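Progress report, second period: local dialogue and election dispute monitoring, Stestelstead district

Work in this period was shaped by the contested council result. Both lists claimed a majority after the December vote, and for several weeks two people were signing letters as council chair. We kept the project running in Stestelstead and Corkden throughout. The Lirum office closed twice on police advice and reopened the next morning both times.

Activity 1, dialogue meetings. We planned 19 meetings and held all but 2. The two that did not take place were both in Lirum, where the school hall was withdrawn after one list objected to the other side's speakers. We have asked for the parish hall instead and expect an answer before the next report. Attendance in Corkden was better than in the first period, mostly from the outlying farms. Market traders still stay away, and the evening start does not suit them.
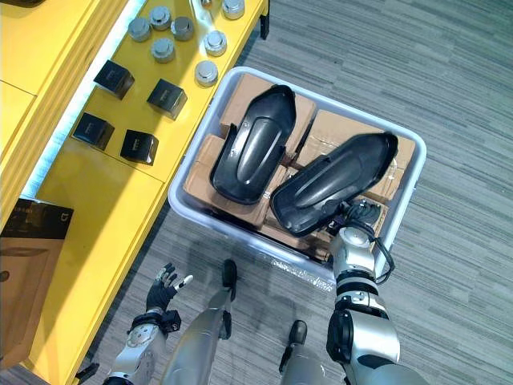

Horacio Rivadeneira thought the Corkden meetings had gone well but came too late, and he asked that the next round start before the recount is announced, when people are still willing to sit in the same room. We agree and have moved the first three dates forward. The change has no effect on the budget.

Activity 2, monitoring. Five monitors followed the recount hearings and filed notes after each sitting. The hearings were open, but notice was short – on one occasion the time was posted the same morning and our monitor missed the opening statements. Notes from that sitting are marked incomplete. Both lists have been given copies of our summaries. Neither has asked for corrections so far. 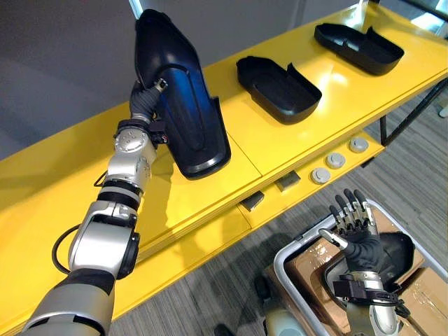
We have written to the clerk asking for a full day's notice of each hearing. The reply said the request would be passed to the council chair, without saying which one.

Activity 3, public information. The leaflet on how a recount works was printed in a run of 3,000 and handed out at bus stops, clinics and the two libraries. Hägglund did the printing at the price quoted. A second run is needed for Lirum, where we ran out.

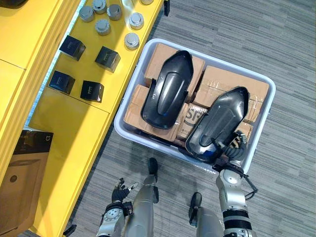
Spending is within the approved lines except for travel, which is over because of the extra trips to Lirum. We ask to cover this from the unused hall rental. The signed request is in Annex B.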